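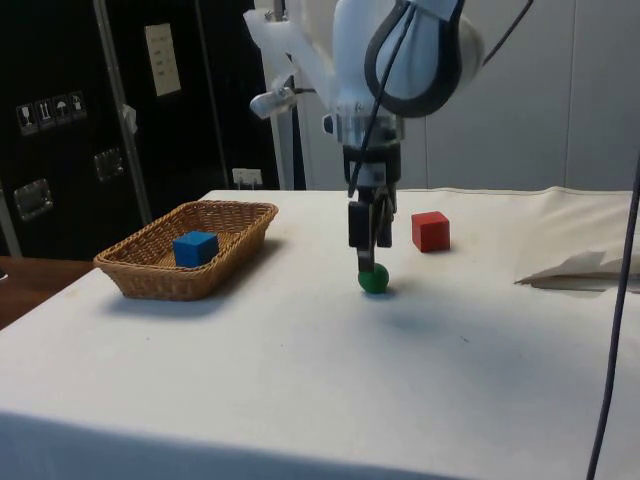

Vanano 50 folding trolley jack bag and kit, six months in

Right, quick one as I've got the car up on stands and the light's going. Had a few messages asking if the Vanano is worth it for people who take an older car round the shows. Short answer yes, mostly. Long answer below.

What you get. Low profile trolley jack, 2 axle stands, a rubber pad for the saddle, a zip-up carry bag with a shoulder strap, and a handle that splits in half. Instructions on one folded sheet, tiny print. Mine came from the Fleltlow autojumble in August, brand new, boxed, off the Chuang stand. They do them mail order as well but I like to pick a thing up before I pay for it. Paid 90 quid. Haggled, got nowhere.

Why I wanted one. My old jack is a great lump of a thing and lives in the garage. Fine at home. Useless on a show field when you've come in on a slow puncture and the nearest help is the burger van. Had exactly that at Raltesstead last year, ended up borrowing a scissor jack off the chap parked next door and very nearly putting it through my sill. Never again.

Getting it under the car

Good. Very good really. My car sits low, always has, and the old jack needed the front wheels up on planks before it would go anywhere near the crossmember. The Vanano just slides in. Front and back. Bit tight at the rear if the boot's loaded, so unload first, which you'd be doing anyway to get at the spare.

Handle goes together with a spring button. Clicks in, bit of play, doesn't bother me. Longer than it looks in the listing and you want that, gives you a proper swing from outside the bumper. Foam sleeve on the top half so you don't ding the valance. Mine has already started to creep down the handle. Bit of tape.

Lifting

Smooth enough. Takes more pumps than the big one, the stroke is short. Not a race is it. Saddle turns freely, pad sits in it snugly but isn't fixed, so it drops out when you carry the thing upside down. Lost it once in the long grass and spent ages on my hands and knees. Glue it or keep it in your pocket.

Lowering is my main grumble. The release is by twisting the handle and there is a dead spot, nothing nothing nothing, then it goes. First time out the car came down quicker than I'd have liked. You get the feel for it after a few goes but do practise at home on the drive before you need it in front of a crowd. Gentle wrist. If you've got weak hands or a bad grip I'd try one first.

The stands

Ratchet type with a locking pin as well, which I like. Wide feet. On tarmac, solid. On grass you need boards under them, same as any stand, two bits of old scaffold plank do me fine. They don't go very high so if you're planning on doing an exhaust on your back you'll be cursing. For wheels, brakes and having a poke about underneath, plenty.

The welds on mine are tidy on one and a bit bobbly on the other. Looked at it hard, seems sound, but they clearly weren't done by the same person on the same day. Paint came off the teeth the first time I used them. Expected.

The bag

Don't be fooled by the word "carry". It's heavy. The strap cuts in. Walking from the exhibitor gate to the club pitch at Raltesstead with it on my shoulder plus a chair and the cool box, I stopped more than once. Zip is decent though and the bottom is reinforced, and it keeps the greasy bits off the boot carpet, thats worth something on its own. There's a little side pocket that takes a wheel brace and a pair of gloves. Would've liked a second one.

It also doesn't slide about. Wedged behind the passenger seat on the run home, two hours of B roads, not a sound out of it.

Leaks, wear, all that

One small weep of oil round the ram after it had been stored on its side. My fault, the sheet says keep it flat and I hadn't read it. Wiped it, topped up, bled it, no trouble since. The filler plug is rubber and a pig to get out, use something blunt. The rear castors have gone a bit rusty from damp grass. Spray of grease when you put it away.

Been used for: one puncture, one brake adjust in a car park, pads on the other half's hatchback, and lent out at the Thursday evening meet more often than I'd like. Everybody wants a go. Came back with somebody else's gloves in the pocket once so I'm up on the deal.

Against the Vanano 30, which a friend has: the smaller one is lighter and cheaper but the handle is too short and no stands in the box. By the time you've bought stands seperately you've spent the same. Get the 50.

Good
Goes under low cars without planks
Stands included, with pins
Bag keeps the boot clean

Not so good
Sudden on the release
Loose rubber pad
Heavy to lug any distance

Would I buy again? Yes. It isn't going to replace the big jack at home, and if you never take the car further than the end of the road you don't need it. But if you do shows through the summer, get there early, park on whatever bit of field the marshal points at, then it earns its space in the boot. I'd knock a mark off for the release and half a mark for that pad.

Score: 4 out of 5, call it 3 and a half if you're carrying it far.

Will add a bit after the winter if the seals go. Next up is the cheap battery tender from the same stand, been on the car since Thursday and so far it starts.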